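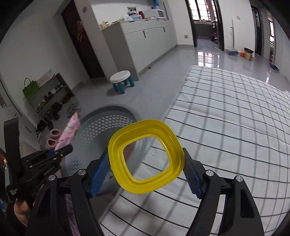

What is a laundry basket for, if the clothes only sit in it a day or two?
It keeps the dirty things in one place and lets them breathe until wash day, and then it carries the clean things back.

Laundry basket

A laundry basket is an open container for clothes and household linens, and I've owned far too many of them, so forgive me if this entry gets a little personal! The words "basket" and "hamper" get mixed up all the time. Where I grew up, a hamper had a lid and stayed put, and a basket was what you hauled down the stairs.

Materials

Wicker is the old favorite (pretty, but it snags sweaters). Plastic took over in most homes I know. It's light, it wipes clean, and a round gray one with a thick rim goes with just about any bathroom. Canvas folds flat.

Holes

Plastic baskets often have perforated sides, in slots, circles or a honeycomb pattern. The holes let air in and save some weight. Small things do poke through, and I've lost a doll sock that way.

Size

My big one holds up to 35 liters, enough for a set of sheets and a few shirts. My neighbor Geeta Shakya swears by two small ones, one for florals and brights and one for whites.

Odds and ends

Baskets end up holding everything else too: toys, plastic rings, bits of fabric waiting to be mended. I empty mine onto the bed and sort from there.

See also: Clothespin, Hamper, Ironing board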